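Sturkdale Guest House Gets Its Quilts Back

The upstairs bedrooms at the old Fortin guest house in Sturkdale are dressed again, and they look wonderful! After a long winter of bare mattresses, the quilts and curtains started going back up in January, and the first rooms open to overnight guests this spring.

Andri Thaler, who took over the house 2 years ago, wanted to keep the flowery, comfortable feel that regulars remember. Most of the bedding came out of the linen closets on the top floor, where Thaler found far more than anyone expected (one closet wouldn't even open at first). The repairs cost $2,065, paid for mostly by a supper in the dining room that brought in $2,000.

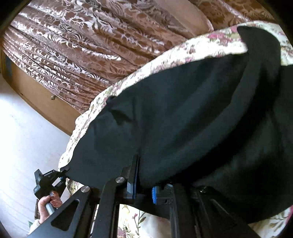 Floral quilt with a scalloped edge and patterned curtains at the Fortin guest house.

"I love a room with too many flowers in it," Thaler said. "My grandmother would have added another cushion."

The sewing was done by Jinasik, the small upholstery shop on the main street, which patched seams and replaced worn backing through the fall. The wallpaper in the back hall is next, and then the breakfast room, where 400 plates still have to be unpacked and washed.

Visitors can take a look upstairs any afternoon from 2 until 5. Come in by the side door on Sallerico Lane and ring the bell.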